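Berenice Nava has repaired accordions in Ilier for 20 years, and she still begins every job by smelling the bellows. "If it smells of cellar, I already know it will be a long week," she told me in October, while the kettle was on.

She learned the trade at Daker, a small workshop with 2 benches and one window. Her teacher there spoke very little. "He gave me a box of reeds and went to lunch. I was tuning them until the evening."

Today most of her customers are amateurs who inherited an instrument from a grandparent. She does not like to tell them the price by telephone. "First they must hear it play one note. Then we talk." 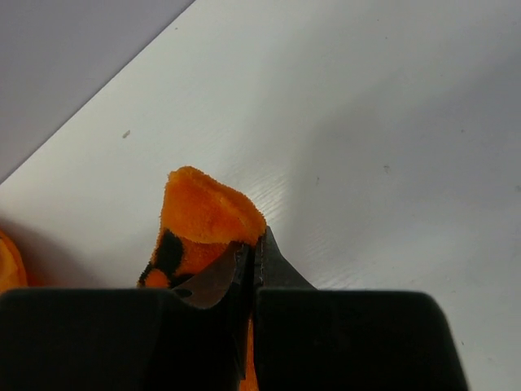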